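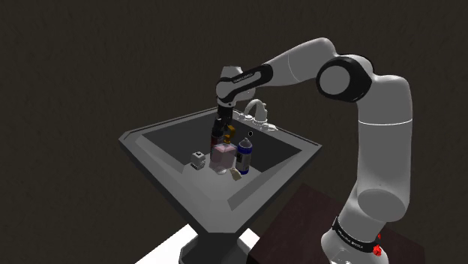 Search this site Enter keywords Go

Wanted: two or three people to help me teach a robot arm to clear out a sink

Reading time: 6 minutes

Hi all! I'm looking for a few people in or near Mustham to join a build that has taken over my evenings since August, and has now taken over a corner of the Tirico workshop too. The project is called Dillo. It's an arm that stands next to a sink and lifts things out of it: shampoo bottles, pump bottles, odd little pieces that end up on the bottom. No dishes yet, please don't ask me about dishes.

Most of it still lives in simulation. The simulated sink is a big gray basin on a pedestal with a two-handled faucet at the back, and the arm has its base down to one side so it has to go up and over to get its gripper in. I picked that layout on purpose and I've regretted it on purpose ever since. The faucet is right where you'd like to put your elbow if you were a robot, and the bottles stand so close together that going for one usually means brushing the one next to it. There's also a see-through pink box in there, and my vision code treats that box as a personal insult.

I've logged 2,358 pick attempts in the sim so far and I'm at the stage where I learn more from a second pair of eyes than from another night of running it alone. Also the real arm is finally up on its stand at Tirico, which means there's a lot of carrying, bolting, measuring and swearing to share out.

What I need

Someone who likes grippers. The current one is plain black fingers pointing straight down, and I'd like to try soft tips, longer tips, maybe a suction cup for flat lids. I have a folder of half-finished tip designs named Etim (Etim 4 is the good one, Etim 5 broke in my hand) and I'd happily give the whole thing away to somebody who enjoys printing, casting and breaking things. You don't need a degree. If you've ever fixed a dishwasher rack with a piece of garden hose you're my kind of person.

Someone who can work on perception. Dark bottles against dark basin walls, clear plastic in front of other plastic, small pale things lying between the bases of bigger things. I can find a bottle that stands by itself. I can't reliably tell where one thing stops and the next one starts once they're crowded together, and a lot of my failed picks come from that. Python is what everything's written in. If you're learning, fine, come and learn on this, but you should be able to get a script running on your own laptop without me sitting beside you.

Someone to be the careful one. I get excited and skip steps. I want a person who'll write down what we changed before we run the next batch, keep the test list honest and tell me no when I want to swap the gripper and the camera mount on the same night. This could be one of the other two people if you happen to be both (are you? please write!).

What you'd be doing, really

Tuesday-type evenings are gone for me, so we meet on weekends at Tirico, plus whatever you feel like doing at home. A normal session goes like this. We set up the basin with a few bottles, run the arm through the same set of picks, watch what it fumbles, argue for a while, change one thing and run it again. Then somebody has to clean up, and we take turns.

At home it's mostly the sim. I'll send you the scene files and a short setup guide – it's rough, and the part about graphics drivers was written at one in the morning. You can move the bottles around, add your own, tip them over, change the lighting. Adding junk is very welcome. My sim sink is too polite at the moment, everything's more or less gathered in the middle with one white blocky thing off by itself, and nobody's real sink looks like that for long. I want toothpaste caps. I want a washcloth, though I know what a washcloth does to a physics engine.

We keep the sink dry for now. Water comes later, and only after the wrist has a cover I trust.

Time and money

I'm asking for 2 sessions a month from now through the winter, roughly 9 hours all in if you count the bit of tinkering between them. If you have to miss some, miss some. I'd like you to tell me, that's all.

It isn't a paid job. There's a parts budget of $400, out of my own pocket, and it covers materials for anything we agree to try, so you won't be buying your own silicone. Tirico charges a day rate to use the benches and I'll pay that for you on session days. I bring snacks. They're good snacks.

Whatever we make gets shared openly, with your name on your part of it, or without your name if you like it that way.

A few house rules

Tirico's own rules come first, and they'll walk you through those at the door. On top of that I have mine. One person holds the stop button and does nothing else while the arm is moving. No hands in the basin with the power on, not even for a quick nudge. Long hair up, sleeves pushed back, lanyards off. If you're under 18, you're welcome with a parent who stays for the session.

The Dillo corner is on the ground floor with no steps, and there's a stool at a height that works for me and may not for you, so say if you need a different setup. The shop gets loud when the table saw is going. I keep spare ear protection in the blue crate.

How to get in touch

Come by on Sat 27 October, any time in the afternoon. I'll have the sim up on the big screen and the real arm running at half speed, and you can have a go at driving it. It's an easy way to find out whether you like this sort of thing, and you can leave after ten minutes with no hard feelings.

If you can't make that, use the contact form on this site and put Dillo in the subject line. Tell me which of the three things above sounds like you, what you've built or fixed lately (anything! a shelf counts), and which weekends are hopeless. No resume needed. I answer everybody, a bit slowly.

One more thing for people who want to help without leaving the house: I could use bottle shapes. If you know your way around a 3D modeling program and feel like making me a shampoo bottle, a pump top, a jar with a domed cap, anything with an annoying outline, I'll put it in the sink and send you a clip of the arm trying to deal with it. Keep the files small and tell me the real-life size – I once loaded a soap dispenser as tall as the arm.

Comments

benchrat: Do I need to bring my own laptop on the open afternoon? Mine is a heavy old thing and I'd be coming on the bus.

Author: Leave it at home! I'll have two there already.

suds_and_solder: Interested in the gripper part. Have you tried covering the fingertips with that grippy shelf liner stuff? It's cheap and you can just tape it on. Worked great on a claw I made for picking up tennis balls.

Author: I haven't and now I want to go home and do it. Please come and bring some.

kitchenphysics: What happens with the faucet? I had a much smaller arm that kept parking itself against a cabinet handle because the planner thought the handle was thinner than it was.

Author: Same family of problem. I've padded the faucet's collision shape, and now the arm takes a very long way around to reach anything near the left handle. I'd love to compare notes.

mustham_maker: I can't do weekends but I'll model you a mouthwash bottle. Is the ribbed kind okay or is that mean?

Author: Ribbed is perfect, send it over.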